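Ziad Fakhoury has 3953 dollars left in this year's equipment line at Adamczyk, and he does not plan to spend it on hardware.

"We priced a second arm in February," he says. "Then we looked at how many hours the first one sat idle." The answer was 39 hours in one month, most of it spent waiting for somebody to reset a table. The money will go to simulation seats from Stedia instead, enough for three people.

His colleague Remigiusz Ostrowski wrote the request. He wanted to try tabletop jobs, such as moving a mug to a desk organizer, before anyone bought fixtures. "A gripper is a big line on the quote," he says. "I want to know what it has to hold before I sign for it."

Trernent and Surneo both sent bids for the gripper. Ostrowski has a list of 74 household items to run through first, and he has asked both firms to keep their prices open until he is done. One agreed. Fakhoury won't say which.

He has budgeted nothing for a second table. "Ask me next year," he says.
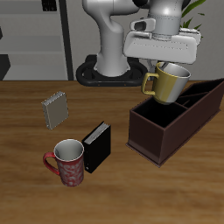
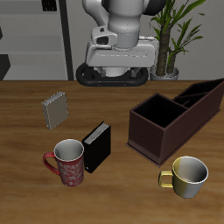

Simulated tabletop with the arm, two books, two mugs and the desk organizer.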